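Zallbridge workshop group finishes first stage of robot hand build

4/10/26

Members of the Tremance shared workshop in Zallbridge have completed the first stage of a project to fit a five-digit robotic hand to a home-built arm. The hand is now mounted, wired and moving under the control of a single desktop computer, and the group has begun trials on cloth.

The project is led by Macarena Rivas, a former maintenance fitter, with software by Akash Prajapati. It began in May as an attempt to replace a simple two-jaw gripper on an arm that Rivas had been building in her spare room. The arm was moved to the workshop when it became too long for the table it was bolted to.

The hand was bought second-hand as a complete unit. The arm, the wrist adaptor, the power supply and the control software are the group's own work. Rivas said the adaptor took longer than any other part.

"The bolt pattern on the hand and the bolt pattern on the arm have nothing in common," she said. "The first adaptor was printed and it flexed. The second was turned from aluminium and it was too heavy. The one we are using is thinner, with the middle cut out."

The change of adaptor brought the moving load at the end of the arm down by 200 grams. This was enough to stop the elbow motor from overheating during long reaches, a fault that had held up the work for several weeks. The motor now has a temperature sensor taped to its case and the software stops the arm if the reading passes 50 degrees.

Control is handled by a program called Sorkeo, written by Prajapati and kept on the workshop's own server. It takes a list of joint positions and works out the steps between them. Each digit can be driven alone or as part of a group. The thumb is treated separately – it has its own speed limit and its own set of stops, as it can otherwise be driven into the side of the first finger.

Prajapati said the program had been rewritten once. The first version sent a fresh command to every joint whether or not the joint needed to move, and the hand shook slightly when it should have been still. The present version sends a command only when the target has changed.

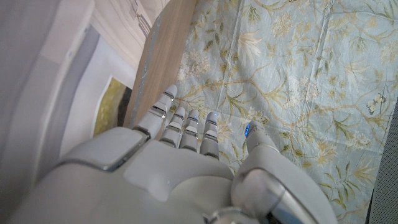
Why is the group testing on cloth first?

Cloth is cheap, it does not damage the fingertips, and a poor grip on it shows up straight away as a slip or a fold in the wrong place. Hard objects will follow when the grip force can be set reliably.

The cloth trials follow a fixed pattern. The arm brings the open hand down over the fabric, stops short of the surface, and then lowers at a slower rate until the fingers make contact. The fingers close, the arm lifts, and the position of every joint is written to a log. The group plans 500 runs before the settings are changed, so that small differences between one run and the next can be told apart from real faults.

Most of the early failures came from the approach. With the wrist level, the longer fingers touched down before the thumb and pushed the cloth away from it. Tilting the wrist forward has reduced the problem. Rivas has also moved the rest position of the thumb outwards, which gives a wider opening but adds a short delay to each grip.

Creases remain difficult. A raised fold is easier to pick up than flat material, and the log does not yet record whether one was present at the point of contact. Prajapati intends to add a note to each run by hand until the wrist camera can be used for the purpose. The camera is already fixed in place and its pictures are stored with the joint data, but no part of the control program reads them at present.

The cabling has been redone since the hand was first fitted. Power and data originally ran together along the outside of the forearm and the data link dropped out when the shoulder motor was working hard. The two are now on opposite sides, with the data cable in a braided sleeve and a loose loop left at the wrist for rotation. There have been no dropouts since the change.

The power supply is a bench unit supplied by Dixit, a local parts dealer that also gave the group a box of returned connectors. Rivas said that a good share of the connectors were usable after cleaning, and that the remainder had been stripped for pins.

For safety the arm runs at reduced speed whenever anyone is inside the marked area of the workshop floor. There are 2 stop buttons, one at the keyboard and one on a trailing lead, and both cut power to the arm motors directly. The hand stays powered after a stop so that it does not let go of whatever it is holding. The joints of the arm have brakes at the shoulder and elbow only. The wrist will sag if power is lost, and users are told to keep clear of the space beneath it.

The second stage of the project covers grip force. The group wants to estimate force from the current drawn by each finger motor, which would avoid adding sensors to the fingertips. Bench readings taken with a kitchen scale suggest that the method works well enough for the fingers – the thumb readings are less steady, and Prajapati suspects friction in the joint nearest the base.

If the current readings cannot be made steady, the group will fit thin pressure pads. Rivas would prefer to avoid this. The pads would need extra wiring through the knuckles, and she does not want to open the casing of a unit for which there are no spare parts.

Drawings for the wrist adaptor are available at the workshop desk and will be placed on the Tremance members' page once the hole sizes have been checked. The Sorkeo code will be released later, after the settings specific to this arm have been moved into a separate file.

Members who wish to use the arm need to complete the workshop's basic electrical induction first. Bookings for the bench are made in the usual way, and the arm must be parked in its cradle at the end of each session.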